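Pluditgate Crossing Action Group
Minutes of the planning meeting for the September walk
Aug 29, 2022
By Ekua Asante, recording secretary

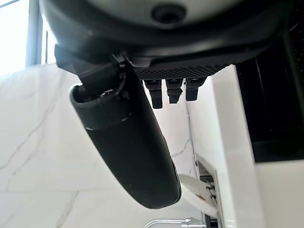
The meeting was called to order at 7:04 p.m. in the side room of the Fletside branch library. The agenda was accepted with one change: petition wording was moved ahead of the route so that the two members with an early bus could vote on it. Minutes of the previous meeting were approved with a correction to item 3, where "county" should read "city."

1. Petition wording

The draft asks the city to restore the crossing guard post at Pluditgate and Wyss, to lower the posted speed on Wyss between the school and the underpass, and to publish the crash records for that stretch. One member objected to the phrase "criminal neglect" in the second paragraph. Discussion followed. A motion to replace it with "continued failure to act" was made, seconded and carried, with one vote against. The member voting against asked that the minutes show she considers the original wording accurate.

The request for a new signal was taken out of the main text and attached as a separate sheet. The signal falls under the state, and the city clerk has previously returned petitions that mix the two.

Signature sheets will be printed with 19 lines per side. Signers must print their name and street address legibly. Sheets with only an email address will be set aside and not submitted.

2. Route and permit

Two routes were considered.

Route A starts at the school lot, follows Wyss to Pluditgate, and ends at City Hall. It requires closing one lane and crossing the underpass on foot.

Route B starts at the Fletside bus loop and stays on sidewalks the entire way. No lane closure is required, but the walk does not pass the crossing.

The city application treats any walk expected to exceed 200 people as a street event, with a longer review period. The turnout estimate on file is 200 exactly, which places the walk under the shorter review. A member asked whether the estimate was realistic given the turnout at the spring vigil. The chair replied that the form asks for an expected number and that the estimate had been made before the threshold was known. The application will be amended if school sign-ups come in higher.

Route A was adopted on a show of hands. Route B will be listed on the application as the alternate in case the lane closure is denied. The secretary will file the form by Thursday and forward the receipt to the list.

3. Sound and power

Tanex has quoted for a portable speaker, two microphones and a battery unit, delivered to City Hall and picked up the same afternoon. The quote does not include a generator. The group agreed that a generator is not needed for 4 speakers at five minutes each. The deposit is refundable up to one week before the event. Motion to accept the quote carried without objection.

Amplified sound is not allowed on the school side of Wyss while classes or practices are in session. Chants on that part of the route will be by voice only. Marshals are to be told this in writing.

4. Speakers

Confirmed: one parent, one former crossing guard, one student from the high school. The fourth place is open. A proposal to offer it to a candidate for city council was discussed at length. Points in favor were press coverage and access to voter lists. Points against were the group's stated nonpartisan position and the likelihood that the other candidates would ask for equal time. The proposal was withdrawn. All council candidates may walk, without signs bearing their own names, and none will speak.

The student speaker is a minor. A signed release from a parent is required before her name appears on any flyer.

5. Marshals

Marshals will wear yellow vests and stand at each driveway between the school lot and the underpass. They do not direct traffic. Vehicles that enter the closed lane are to be reported to the officer on duty and not approached. Training is set for the Saturday before the walk, in the same room if the library confirms.

6. Other business

A member reported that flyers posted at the laundromat on Pluditgate had been removed. She will ask the manager for permission before putting up more.

The question of whether to continue as a group after the city responds was tabled.

Action items
Asante: file permit application, send corrected petition to the printer, write marshal instructions.
Chair: return signed quote and deposit to Tanex, confirm room for training.
Outreach: obtain parent release, propose a fourth speaker by email.

Adjourned at 8:41 p.m. The next meeting will be held in September, date to be set once the permit review is complete.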